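Learning by the Push

At the Trorkia laboratory, a working day is measured in episodes. An operator guides the arm through one short task, the recording is saved, and the blocks are set out again in a new arrangement. A good session yields 69 usable examples.

The project, known as Ruver, is directed by Amra Mujić. Her group asks operators to follow written instructions such as "move the blue cube toward the green cylinder," so that the system learns to connect words with motion.

"We keep the clumsy attempts as well," Mujić says. "A model that has only seen perfect work has no idea how to recover." 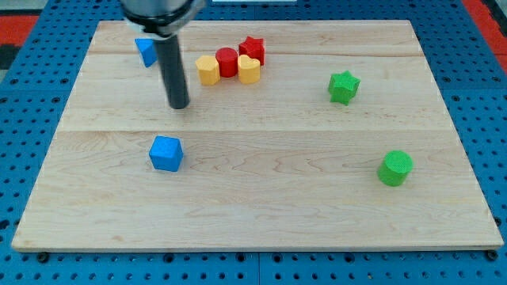
The arm above the maple board, with eight blocks in four colors.

Sessions are limited to 25 minutes – a rule introduced in December, after reviewers found that late recordings were less careful. Each episode is checked by Snædís Ásgeirsdóttir before it enters the training set.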